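This site uses cookies to remember your reading preferences. Accept all / Manage settings

Robot Reliability and Safety, Unit 5
When a Handover Goes Wrong
Notes by Danai Moschos
January 2, 2018

Welcome back. I know it is the Tuesday after a holiday, and I know half of you are here because attendance is graded. We will start gently, with someone else's mistake.

Reading for this unit: the Feveck fault report (34 pages, of which you need the timeline and Appendix B) and Jonas Pfister's memo in reply, which is shorter and angrier.

1. The setup

The cell at Feveck had two arms working over a shared white table. The job was a handover: one arm picks up a small metal ring, presents it, the second arm takes it, the first lets go. A child of two can do this, mostly. The control software was Dreltosex, version 5, with each arm running its own program and the two programs passing messages through a supervisor called Serra.

The messages were:

READY — I am holding the part at the meeting point.
GRIPPED — I have the part too.
RELEASED — I have let go, please take it away.

You will notice there is no message for "I thought I had it but I don't." The designers noticed this as well, in April, after the incident.

2. What happened

The cell completed 454 handovers without trouble. On the next one, the receiving gripper closed slightly off the ring and its fingers stopped short of full travel. The software read the stopped fingers as proof of a grip. In fact one finger had caught the tip of the giving gripper. Dreltosex sent GRIPPED. The giving arm tried to open, could not open fully, and reported RELEASED anyway, on the grounds that it had been told to open and had therefore opened.

The receiving arm then pulled away. Both grippers were still engaged with each other, with the ring somewhere in the middle. The wrist on the giving side took the load for nearly five seconds before the current limit tripped. The result was a bent finger, a cracked wrist cover and one ring found later in Adelmo Dal Bello's coat hood. He was standing outside the marked zone, which tells you something about the marked zone.

3. Why it happened

Please resist writing "sensor error" in your homework. The sensors reported what they measured. The trouble was in what the program decided the measurements meant.

a) Finger position was used as the only evidence of a grip. Stopped fingers mean the fingers hit something. The program filled in the rest out of optimism.

b) RELEASED reported a command, and everyone downstream treated it as a fact about the world. If you take one thing from this unit into an exam, take this.

c) The force limit during pull-away was set to 57 newtons, a number copied from a different cell that moved much heavier parts. Amedeo Pagano traced it back through three projects and found no one who remembered choosing it.

d) The supervisor had a timeout for a missing message and none for a contradictory one. Serra watched both arms claim success and was satisfied.

4. The tight spot

Look at how little room there is at the moment of transfer. Fingers from below, a gripper coming down from above, and a narrow shiny band where they meet. Any of those tips can touch another tip before it touches the part, and polished metal is a poor thing to ask a camera about: it shows highlights and dark reflections where you were hoping for an edge.
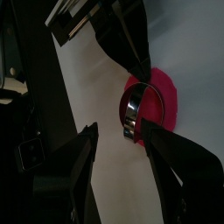

5. What they changed

The first fix, proposed within the hour, was to slow both arms down. This was done. It gives you the same collision with more time to watch it.

The fixes that mattered came from Brunello Sanna's review:

— After GRIPPED, the receiving arm makes a small test pull, two millimeters, with a low force limit. The giving arm must feel it. If it doesn't, both stop where they are.
— RELEASED is sent only when measured finger opening matches the commanded opening.
— The two grippers approach at an angle to each other, so that a miss passes by.
— A stop leaves both arms holding position. The old stop relaxed the fingers, and dropped whatever they held.
— The marked zone is bigger. Adelmo measured it himself.

Pfister's memo argues that the test pull adds a new way to fail, since a ring held by its rim can tilt and slip. He is right, and the Jurevgate group has seen it happen. Read his second page before you agree with me in discussion.

6. For next time

Draw the state diagram for the original handover, one column per arm. Mark every state where the two arms can disagree about who is holding the ring. Then add the messages you think are missing. Keep it to one side of paper. Last year someone handed in a scroll.

Bring the drawing to lab, along with closed shoes.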